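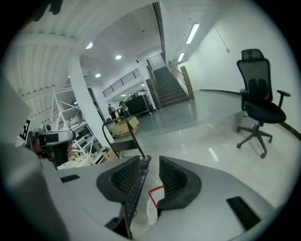
Pliller clears upper floor by platform cart

Work has started on clearing the upper floor of the Pliller building ahead of new shelving in June. Small goods are being moved by hand and by platform cart. The inventory for the floor runs to 2,061 items, from papers on the white metal rack to bottles and bagged parts.

The cart was picked for its low deck, which takes cartons and single items without a ramp. Loads are limited to 25 cartons per shift. Open cardboard boxes stay on the floor beside the cart during sorting.

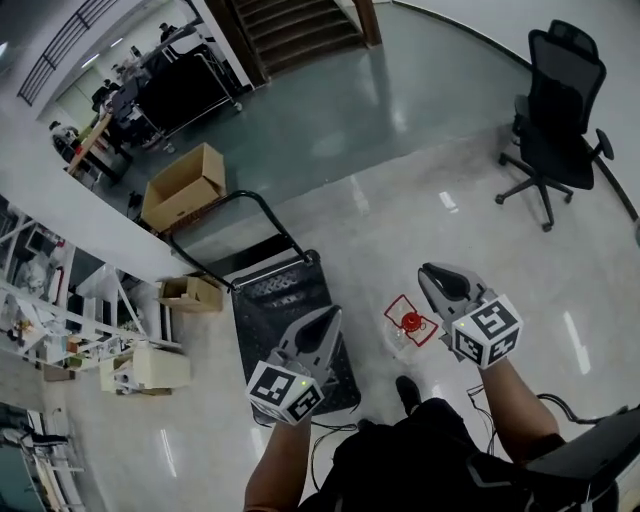

Sorting rules

Small parts travel in clear bags so they can be checked without opening. Bags are placed on the deck last. The rack is emptied from the top tier down, and the stair side of the floor is kept free for foot traffic.

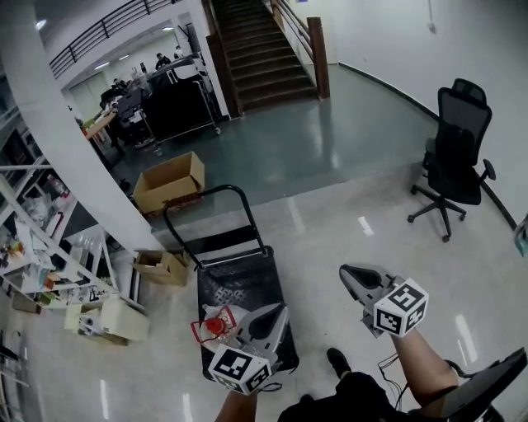

Haron, which runs the building, has set 17 working days for the job. Bottles are handled one at a time, and the type with a red cap and a handle loop is lifted over the deck with the cart handle upright. The folding handle goes down only for storage. Oltora will deliver the new shelving in 2 lots, the first of them at 7 a.m. through the lower level.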